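Home | Forums | New posts | Members | Search | Log in

This site uses cookies to keep you logged in. By carrying on you accept our use of cookies. OK / Find out more

Dark tiles with pale grout: who has them, and would you do it again? 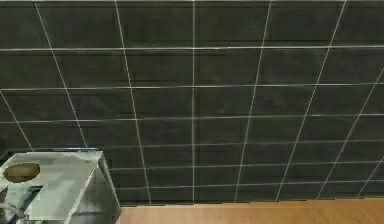
Velance Home Renovators' Club, Floors and Walls section

mossgrout
6/16/24
Hello all! We're finally at the fun part of the kitchen and I've fallen head over heels for charcoal tiles with thin pale joints, with a bit of warm orangey wood next to them. I love the mottled sort that has bits of brown and olive in it, so it reads nearly black from across the room and then goes all mossy when you get close. My other half thinks it'll look like a car park. The floor is 9 square metres, concrete slab, no underfloor heating. Has anyone lived with dark tile and light grout for a good while? I want to hear everything, good and bad.

Pennyfarthing_Jo
Oh, do it! Ours have been down five years and I still get a little thrill when I walk in with my tea. The pale line is what makes it. We had a sample board done with black grout as well and it just went flat, like a blackboard. With the light joint you see the shape of every tile.

Slightly mottled is a very good choice too. My sister has plain glossy black and she can see every crumb and every paw print from the hall.

bodgeitbarry
I'm going to be the wet blanket. Pale grout on a kitchen floor goes the colour of weak tea by the cooker and stays nice by the fridge, and then you've got two floors. I've ripped out plenty. Go for a mid grey and you'll hardly notice the difference on day one, but you'll notice it plenty later on.

Pennyfarthing_Jo
Barry, ours hasn't! Did you seal the ones you ripped out?

bodgeitbarry
They weren't mine to seal. Customers' floors. Some had been sealed once and forgotten about, I should think.

Graciela Ibarra
I'm with Jo on this one, with a condition attached. I've tiled three kitchens of my own and helped on a good few others, and the thing that decides it is the width of the joint. Go thin. A 2 mm joint in a pale colour looks crisp and there's so little of it that a scrub with an old toothbrush along the cooker run takes no time. A wide pale joint is a different animal and I'd agree with Barry there.

You do need tiles that will let you go that thin, mind. Ask for rectified edges. If the sizes wander even a little, your lines will wander with them, and pale grout on dark tile hides nothing. Lay a good few out dry on the floor first and have a squint along them from the doorway.

mossgrout
Graciela, this is so useful, thank you! I hadn't thought about the tiles being different sizes from each other. Does it matter if they come from different batches?

Graciela Ibarra
Yes, very much. Check the batch number on every box before you open any of them, and then mix tiles from several boxes as you go so the browns and greens get spread about. I didn't in my first kitchen and ended up with a brownish corner that I've grown quite fond of, but it wasn't the plan.

tealeaf35
Can I ask about smears? We looked at some lovely dark ones from Drulitz, and the showroom floor had streaky shadows next to the joints. The chap said it was "the light". I wasn't convinced.

bodgeitbarry
Grout haze, nine times out of ten. Whoever did it washed off too late or with a filthy bucket. It dries as a film and then you get patches. Shows something awful on dark tile.

Graciela Ibarra
Could be haze, could be sealer that's been left to sit and dried on the surface. Some tiles have darker shading printed into the pattern as well, so ask to see a loose one straight from the box. If it's streaky in the box, it's the tile.

tealeaf35
Good thinking, I'll go back and ask to see one. They must be sick of me by now, I've been in so often I know where the biscuits are.

hobnail
Jumping in about the wood. We have an oak strip where the tiles stop and the dining end starts, and it's my favourite bit of the whole house. Warm wood against a dark greenish tile is gorgeous, especially with the evening sun on it. Leave a proper gap between the two and fill it with a flexible sealant in a matching colour. Ours was grouted hard up to the wood and it cracked the full length by the following August.

mossgrout
Ooh, that's just what we're after! Did you put the wood in before or after the tiles?

hobnail
After. We tiled up to a batten, took the batten out, then fitted the strip. I'd oil the wood before it goes in, all sides, and mask it if there's any grouting left to do. Pale grout gets into the grain and you'll be picking at it with a cocktail stick.

bodgeitbarry
Fair play, that's the right way to do it. I still say mid grey.

Pennyfarthing_Jo
You'll say mid grey until the cows come home, Barry.

kettle_on
What's everyone using for grout? We had the Climer flexible in an off-white and I got on with it really well, it stayed workable long enough for a slow coach like me. A friend swears by Ateş. We only did a utility room, mind, so nobody's frying anything in there.

bodgeitbarry
Either's fine. Mix small amounts. People mix the whole bag, then panic.

Graciela Ibarra
Do a test patch on a spare tile whichever you pick, and leave it a couple of days before you judge the colour. They dry a good deal lighter than they look in the bucket. And buy spare tiles! I order around 10 per cent over and keep what's left in the loft.

mossgrout
Right, I've shown this thread to the other half and he has been moved from "car park" to "posh car park", which I'm counting as progress. We're going for the thin joint, a pale grey that's one step down from white (Barry, I did listen a bit!) and an oak strip the way hobnail did it. Samples are ordered. I'm so excited, I've already cleared the windowsill to lean them on.

hobnail
Lovely! Put one flat on the floor as well, they look quite different lying down. And please come back with how you get on, I want to hear about that oak.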